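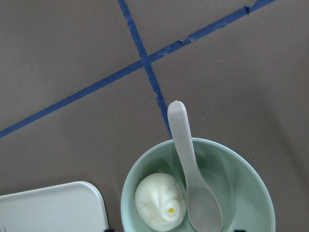 Marking Work Surfaces with Masking Tape

Hallville Household Services
Kitchen and Table Care, Sheet 5
Revised April 2024

Masking tape may be used on tables and counters to show where bowls, trays and utensils are to be set down. Blue tape is preferred on brown and gray surfaces, where it can be read at a glance. The following guidance applies to all shared kitchens and activity rooms.

Before applying tape

Wipe the surface with a damp cloth and dry it fully. Dust and crumbs under the tape weaken its hold and leave raised spots. Test a short piece on the underside of any painted or waxed table and leave it in place for two days.

Applying tape

Cut strips with scissors. Torn ends fray sooner and catch on sleeves and cloths. Press each strip down from the middle toward the ends. Where two strips cross, smooth the upper one firmly on both sides of the crossing, as dishes slid over this point will lift it first.

Tape shall not be placed where food is prepared directly on the surface. Food should remain in a bowl or on a tray at all times.

Inspection and replacement

Marks should be checked weekly. Replace any strip that shows nicks, scuffed patches or ragged edges. Do not patch a worn strip with a second layer; the added height can tip a shallow dish and collects spills along its sides.

Removal

1. Lift one end with a plastic scraper. Metal blades are not permitted.
2. Pull the tape back slowly, low and close to the table.
3. Loosen brittle pieces with a cloth wrung out in warm water and left on the tape for 13 minutes.
4. Rub off remaining adhesive with a drop of cooking oil, then wash with dish soap and rinse.

Tables at the Indwood site have an oiled finish and are to be marked with removable mats only. Requests for mats and replacement tape should be addressed to Tariq Arain, Supplies Office. The next revision of this sheet is scheduled for November.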